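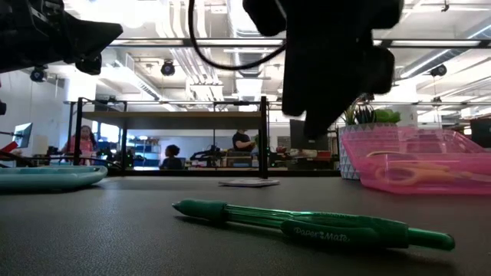 Do I need to keep a paper mileage log if the app already tracks my trips?
Keep both through September. The app missed 13 trips last month and payroll can only pay what's on a form or a screen.

That was the top question in the inbox this week so it goes first. More on mileage below, then parking, then the leftover bits. Quick one this time, the office move ate my Monday.

MILEAGE, THE LONG VERSION

The switch to Korneo is going ok. Mostly. If you drive between sites you should have it on your phone by now, and if you don't, the sign-up link is in the August newsletter, second item. Location has to be set to "always" or it only logs while the app is open. Lots of people set it to "while using" and then wondered where the trip home from Prillcombe went.

The missed trips were nearly all short ones. Under 2 miles and it seems to decide you were walking. Support says a fix is coming, no date. So for short hops, write it down. Date, where from, where to, odometer at both ends, reason for the trip. "Work" is not a reason. "Dropped off sample boxes" is a reason. Payroll bounced a few sheets over this and I'd rather not be the one handing them back again.

Any pen, any color, payroll does not care, but please not pencil. The scanner can't read pencil and then someone has to type the whole sheet in by hand.

Same form as before, the yellow pad. New pads are in the supply closet at Prillcombe, left side, under the envelopes. The other site has 3 pads left and I've ordered more. If you're stuck use a plain sheet with the same headings, thats fine.

A few people asked if they can do the whole month from memory on the last day. Please don't. Odometer numbers made up after the fact are easy to spot, they all end in zero. Fill it in before you get out of the car. Takes less time than finding your badge.

Commuting still doesn't count. Home to your regular site and back is on you. Home straight to the OTHER site counts for the extra distance only, so subtract your normal commute. Korneo does not do the subtracting. You can do it on the form or in the notes box in the app, either one.

Errands on the way: lunch stops, the bank, picking up kids. Take those miles off. If the detour was for work (mail drop, hardware store run) leave them on and say so.

Two of you in one car? Driver claims, passenger doesn't. Passenger should delete the trip in the app, it will log on both phones. Swipe left on the trip, then "remove." Last month a couple of shared rides got paid double and had to be taken back out of the next check, which was no fun for anyone.

PARKING

The lot behind Prillcombe is being repaved. Back half first, then the front. Use the Rarent garage across the street while it's going on. Take a ticket going in and bring it to the front desk to be stamped before you leave. No stamp, no refund, and the machine takes cards only. Level 2 is ours. Level 1 belongs to the dentist and they do tow.

Bikes: racks have moved to the side door for now. The side door locks at 6 p.m. so if you stay late, walk your bike around front before then or you'll be doing the long loop in the dark.

Loading dock stays open the whole time. Deliveries as normal. Please don't park in the dock "just for 2 minutes," the bread truck can't turn.

LUNCH ORDERS

Gündoğdu is back on the Thursday rotation, by popular demand. Orders in by 10 a.m., sheet is on the fridge. Write your name where people can read it. The lentil soup now comes in one size and the flatbread is extra. They asked us to bring back the big serving trays, so if one is living in your trunk, you know who you are.

LEFTOVER BITS

Old badges stop working at the end of the month. Swap at the front desk, mornings are quickest.

The good stapler from the copy room is missing again. Return it, no questions.

Expense reports other than mileage haven't changed. Receipts stapled (see above) to the back, totals on the front.

Someone left a gray umbrella and a single glove by the mailboxes. Both in the lost and found bin.

Flu shot sign-up will be in the next issue. Dates aren't set yet so please stop asking the front desk, they dont have them either.

MILEAGE DEADLINE, AGAIN

Forms and app trips both close at noon on the last working day of the month. Late ones roll over to the next check. Paper forms go in the tray outside payroll, face up, NOT under the door. Sign the bottom. Unsigned ones come back to you.

Questions to the usual inbox. Put "mileage" in the subject line and I'll get to it faster.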